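PIRKSTEAD HALL: STAGE AND BACKLINE SAFETY CHECKLIST
For the band's own equipment and the house system. Completed before load-in for the Finside show, 26th May. Comments follow each item.

1. MAINS SUPPLY

1.1 Stage left distribution board, RCD test button. PASS. Trips and resets.

1.2 Stage right distribution board, RCD test button. PASS. Reset lever is stiff. Report to hall if it gets worse.

1.3 Extension leads fully unwound from drums. FAIL, then corrected. The lead feeding the bass rig had been left half on the drum. Now unwound and laid behind the riser.

1.4 Plug tops, cord grips and visible flex. PASS with comment. Keyboard supply has tape over the outer sheath near the plug. Taken out of use until the sheath has been looked at under the tape. Spare supply fitted.

1.5 Test labels in date. PASS except two items. The Padberg combo and the small fan heater carry labels from last April. The heater is not to be used. The combo is to be retested before it goes back on stage.

2. BACKLINE

2.1 Amplifier heads secured on cabinets. PASS. Strap added to the guitar head, as the feet on one side are worn flat.

2.2 Ventilation clear. PASS. Nothing to be stored on top of the valve amp, including set lists and drinks.

2.3 Drum riser. PASS with comment. Legs locked, brakes on. One brake on the rear edge holds only when pushed down fully by foot. Check again after soundcheck.

2.4 Earth continuity, all metal-cased units. PASS. Ground lift switches on the DI boxes may be used for hum. Earth wires in mains plugs must not be disconnected for any reason.
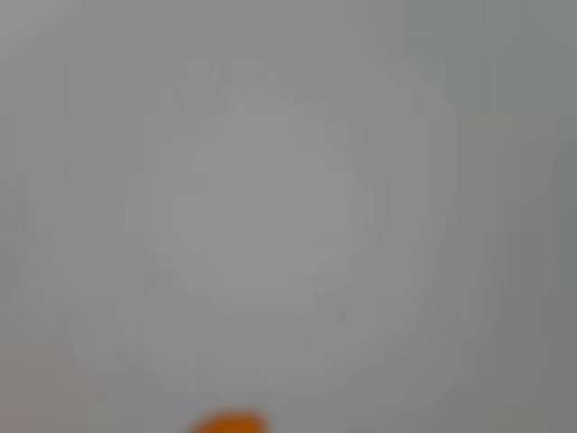
Ref. 2, load-in.

3. PA AND MONITORS

3.1 Speaker stands. PASS. Pins through, legs at full spread. Max load on the stand plate reads 30 kg and the tops are under this.

3.2 Flown items. Not applicable. Nothing is flown at Pirkstead.

3.3 Cable runs across walkways. FAIL, then corrected. Multicore crossed the side door at ankle height. Rerouted over the door frame and tied. Remaining floor runs are under rubber ramp.

3.4 Microphones and stands. PASS. Boom clutch on the second vocal stand slips. Swapped with the spare.

3.5 Sound level. Meter at the desk, limiter set by the hall at 100 dB. Ear plugs to be put out at the door and by the monitor position. The Lobo set is the loudest of the evening and runs nearly 20 minutes without a break, so crew at stage left should have plugs in before it starts.

4. STAGE AREA AND EXITS

4.1 Stage edge marked in white tape. PASS. Renewed at the front corner by the steps.

4.2 Steps and handrail. PASS. Bottom tread creaks but is sound.

4.3 Exits clear on both sides. PASS with comment. Flight cases must go in the side store, lids shut, and not in the corridor. This has been raised at previous shows.

4.4 Extinguishers. PASS. CO2 by the desk, water by the main door. Water is not to be used on stage equipment.

4.5 Haze machine. Not used. Detector isolation was not requested. 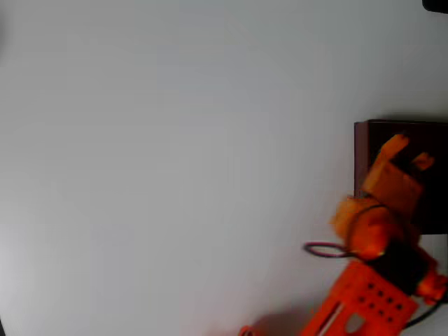 The bass player asked for it to be put down that the case rule in 4.3 does not work with two bands on the bill, because the side store is full once the first band has loaded in, and that the hall should either open the room behind the bar or let cases stay in the van. Comment noted and passed to the hall. Until there is an answer, the support act reloads its cases into the van straight after line check.

5. ACTIONS OUTSTANDING

Keyboard supply: remove tape, inspect, replace flex if the sheath is split.
Padberg combo: retest and label.
Fan heater: remove from the van.
Riser brake: replace castor.
Second vocal stand: new clutch washer.
Capacity notice: hall to rehang at the main door. Limit for standing shows remains 100.

Checklist to be kept in the desk drawer with the stage plan. Items marked "FAIL, then corrected" are to be looked at first at the next date.

Contact: use the bookings form | © Finside Live | Back to top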